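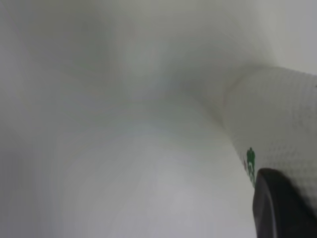 Chapitre 9
Papiers absorbants : structure, gaufrage et conditionnement en rouleau

9.1 Objet du chapitre

Les papiers absorbants à usage domestique se distinguent des papiers d'impression par leur faible grammage, leur main élevée et leur aptitude à retenir un liquide dans les vides situés entre les fibres. Le présent chapitre traite du gaufrage, opération par laquelle un cylindre gravé imprime dans la feuille un réseau de reliefs. Ce réseau augmente l'épaisseur apparente et, dans les produits à plusieurs plis, contribue à l'assemblage des couches.

On étudiera successivement la géométrie des motifs (pas, hauteur, orientation des rangées), la pression d'enroulement et la tenue du relief au stockage. Un enroulement trop serré écrase les points et réduit la capacité d'absorption.

Les essais de la section 9.4 portent sur un rouleau Tillby de 80 feuilles, d'un diamètre extérieur de 101 mm. Les définitions suivent l'usage de Lefèvre ; les symboles sont rassemblés page 259.

Prérequis : chapitre 3 (formation de la feuille) et notions de mécanique des milieux poreux.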